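3.2 Cell layout and upkeep

All trials reported in Section 4 were run on one bimanual cell, which we refer to as Lakbridge after the building where it was put together. The cell was in use for the whole of the study and was not swapped out or duplicated. As the results depend on the arms staying in the same relation to the work surface and to each other, we describe the setup and the maintenance routine in more detail than is common.

The two arms are mounted on a single aluminum rail that runs along the front of the work area, one base toward each end. Both face the back of the enclosure, and their reachable areas overlap in the middle. We chose one shared rail over two separate stands after early tests in which one stand crept out of line under load. With a shared rail, any error in the rail itself moves both arms together, and the distance between the bases stays fixed unless a base bolt works loose. The usable width of the work area between the side walls is 972 mm, and its depth from the rail to the back wall is 600 mm.

Each arm has a small control board below its base. The boards are wired separately, so that a fault on one side does not take down the other. The status lights were left uncovered on purpose, so that the operator can check both boards without opening the control software.

Power and signal cables run along the outside of the arms, with a loop of slack near the gripper. The length of this loop matters. In the first weeks we used a short loop that pulled on the connector when the wrist was turned near its limit, and the gripper on the right arm dropped out several times as a result. A longer loop cured the dropouts but can swing into the view of the fixed camera – we accept this, and the policy is trained on images that include it.

The inside walls and the work surface carry printed patterns. The wall panels are covered with a large flower print made by Skernoditz, and the surface has a softer print of roses and leaves. Cells with plain walls give the policy an easy background to separate from the objects, and we wanted a harder case. The panels sit between aluminum posts at the back corners and can be changed without moving the arms. They were not changed during the study.

A white two-tier shelf stands toward the back of the work area and serves as the target for placing tasks. It has metal legs and is not fixed to the surface. It can therefore be knocked out of place by a gripper, and its position is reset by hand against a paper template at the start of each session. The objects handled in the tasks are small toys and common desk items, listed in Appendix B.

Images come from fixed cameras that cover the enclosure and from small cameras carried at the grippers. The wrist cameras are aimed so that both fingers are always in view. This costs part of the image but lets the fingertips be used as a reference: if their outline shifts between sessions, either the camera mount or a finger has moved.

Upkeep followed a fixed routine, drawn up by Randa Matar and kept to by all operators. Before each session, the operator checked the base bolts with an open-end wrench, opened and closed each gripper 7 times, and compared one image from each wrist camera with a stored reference. If the outline of the fingers did not match, the mount was reseated and the camera was calibrated again before any trial was run. The joint zero positions were checked every Wednesday using a metal stop clamped to the rail.

Over the study the cell completed 1,481 trials. Most stoppages were short and had to do with cables or with the gripper fingers. The only repair that took the cell out of use for more than a day was the replacement of a wrist servo on the left arm. The spare was supplied by Nasrallah and was the same model as the original, but its zero position differed enough that trials run with the old calibration file failed at the grasp. The trials run before this was noticed were dropped from the results. Since then the calibration file has been tied to the serial number of the servo, and the Sirkix control software will not start if the two do not match.

The print on the work surface wore with use. We wiped the surface between sessions but did not replace it – a new sheet would have changed the look of the background partway through data collection. Readers who wish to repeat the setup should expect some difference between early and late images for this reason. The effect on grasp success is taken up in Section 4.3.

Figure 3 gives one wrist-camera view and two views from the fixed side.

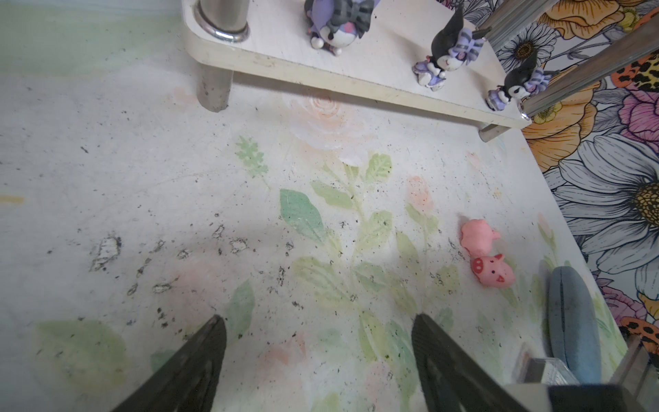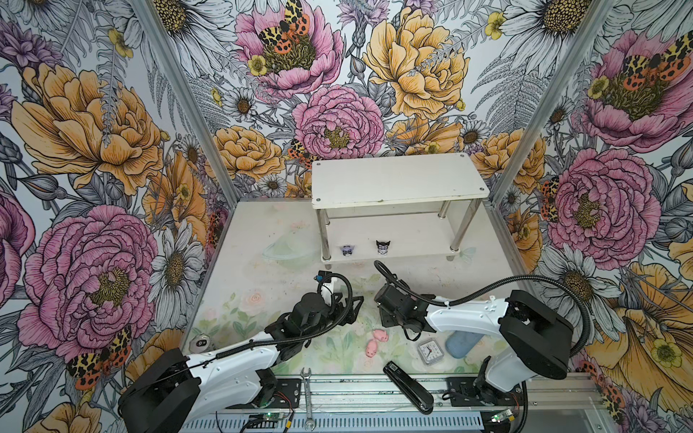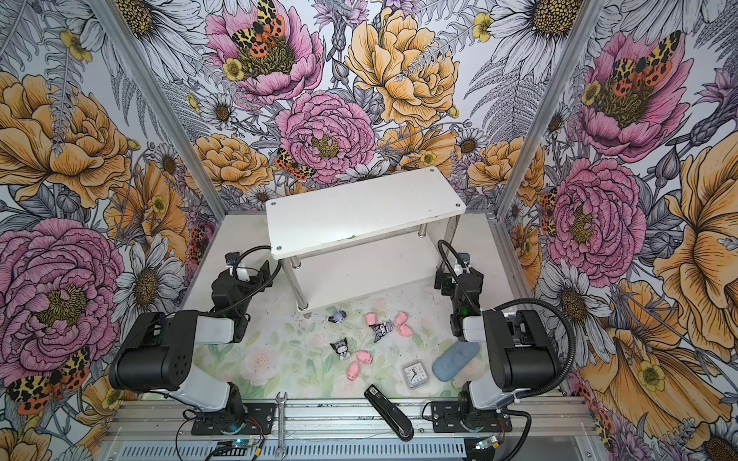 Figure 3. The Lakbridge cell. First image: view from a wrist camera, with both gripper fingers in view and the shelf behind. Second and third images: fixed-camera views of both arms on the front rail, with the shelf, task objects and control boards.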